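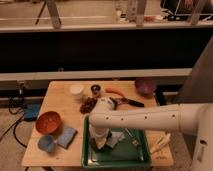
Tray job on the crowded table, gripper down in the green tray

Search Skornby Help Search all topics Go

Tasness tray-sorting plan, is it worth keeping after the trial?

Posted by Shota Tsuji

Hello all, long-time reader and I think this is my first proper post, so be gentle. I'm 30 days into the Tasness tabletop plan (the one where you already have an arm and they supply the software, the ready-made kitchen tasks and a person to help you set it up) and I have to decide by Friday whether to let it roll over. It's £79 a month after the trial, which isn't silly money, but it's not nothing either when the arm itself is still being paid off!

What I want from it is pretty dull. I've got kitchen bits all over a table, cups and bowls and a carrot and so on, and I want the arm to go into a tray, pick out the thing I've asked for and put it down somewhere sensible. The Tasness tasks cover this on paper. With hard things like the cups I've been really pleased, it goes in, closes, lifts, lovely. Cloths are another story. It'll pinch the top layer, get it a little way up and let go, or it takes hold of whatever metal thing is lying next to the cloth and brings that up as well.

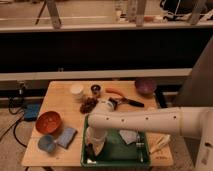 I've tried it with the cloth folded and with it just dropped in any old how, and I'd say dropped in is better, though not by enough that I'd bet on it. I've also turned the closing force up a notch. My setup person was very nice about it and suggested buying the Gromov soft fingertips, which are extra and not part of the plan, and that's the bit that's made me grumpy. If I need add-ons to do a task that's on the task list then I'd like to know what the 79 quid is for.

So, two things. Has anyone kept the plan past the trial and been glad they did? And are the Gromov tips any good on fabric or is it just something they say?

Cheers, Shota

3 replies

Chie Katayama wrote:

I kept mine, and yes, I'm glad, with some grumbling. I've been on it since October. For me the thing worth paying for is the re-teaching: you record a few goes by hand, send them off, and the task comes back knowing your own table. The task you get out of the box is a general one and it's never seen your tray or your cloths. Did you send any recordings of your own? You don't mention it, and I didn't either for the first few weeks because the button is tucked away under "My tasks" and I thought it was for backups (it is a terrible name for it, they've been told).

On the Gromov tips, I've got a set and I like them for cloths and sponges. They're grippier and they give a little, so you can press down into the fabric before closing. They did make my spoons worse though! Anything thin and metal tends to roll out of them. If your tray has cloth and cutlery together I'd try the re-teaching first and leave your money in your pocket.

One more thing from looking at your top picture, I'd move that knife. It's right by the wrist with the blade towards it, and I wouldn't want the arm swinging into that or catching it on the way past. I'd bring the little blue cup in from the corner as well while you're at it. My table looks just as busy as yours, I just keep sharp things off it unless the sharp thing is the job. And do your recordings with the clutter where it normally lives, or it'll learn a tidy table you haven't got.

You can ask to pause the plan for up to 2 months, by the way. It isn't on the price page. I asked in the chat and they just did it, so that might take the pressure off Friday.

skillet_and_servo wrote:

cancel and get the Iwasaki one, you pay once and that's it. no soft tips needed on mine. haven't tried cloths tho

Shota Tsuji wrote:

Chie, thank you, no, I hadn't sent a single recording. I thought that button was backups too! I'll do a batch tonight with the cloth in different places in the tray and ask them about the pause. Knife point taken, it's going in the drawer. Does it matter if I'm a bit slow and wobbly when I'm guiding the arm by hand, or should I redo those ones?

Last updated: October

We use cookies to keep you signed in and to remember your searches. Accept all Manage choices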